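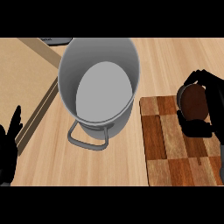
Sim view, right hand holding the brown disc, pot in the middle

Stuck on disc-to-pot in sim, planner keeps picking silly approach poses

Liesbeth Schouten
Hi all! I'm running a two-handed pick and place in simulation (Takdale for planning, my own perception node on top) and the job is to get the brown disc from over the checkered board into the pot. Grasping is fine. My trouble is the carry. The planner gives me a path that goes way too low, and 22 of my last 1000 rollouts clipped the rim. I know that's not many, but they're all the same failure and it's bugging me! Collision checking is on, and the pot mesh looks right in the viewer. Do I need a waypoint over the opening or should I be tuning something else?
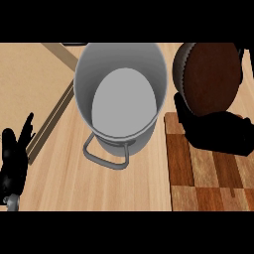
Another view from the same setup, disc up at pot height

Koo
Oh I had this one, it ate a whole Wednesday. Check whether the disc gets attached to the hand in the planning scene after the grasp. If it doesn't, the planner only knows about your fingers and will happily swing the edge of the disc through the rim. Print the attached objects right before you call plan. If the list is empty there's your bug (mine was a frame name typo, grrr).

And yes, add the waypoint anyway. I put mine straight above the center of the opening with the disc already tilted, then do a straight-line move down. Take the rim height from the mesh, don't trust the perception node for that. Mine jumped all over the place on plain gray surfaces.

Dallness
just bump the collision padding

Irnden
Padding will hide it until you change pots, so I'd try Koo's check first. Also log the seed for every rollout. I once had a run fail only on seed 1787 and I could replay it as often as I wanted, which saved me so much guessing. Start with 3 of your bad ones and see if the closest point is on the disc or on a finger.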